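Home | Manuals | Workbenches | Spare Parts

Category: Bench Accessories > Work Boards

Rinine Work Board: Placing the Board on a Perforated Table

1. Clear the table top and wipe dust from the holes.
2. Lay the board flat, joined planks facing up.
3. Leave a margin of table on all sides.
4. Seat one fastener near each lower corner (2 in total). Tighten by hand.
5. Push the board sideways. If it moves, repeat step 4.

CAUTION: Do not overtighten. The wood may split at the seam.

NOTE: Re-oil after 40 hours of use.

Shares: 22
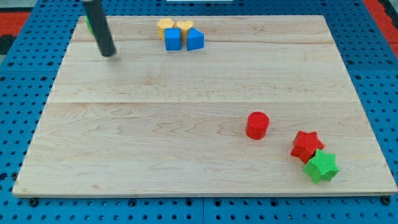
Fig. 2. Board on perforated table.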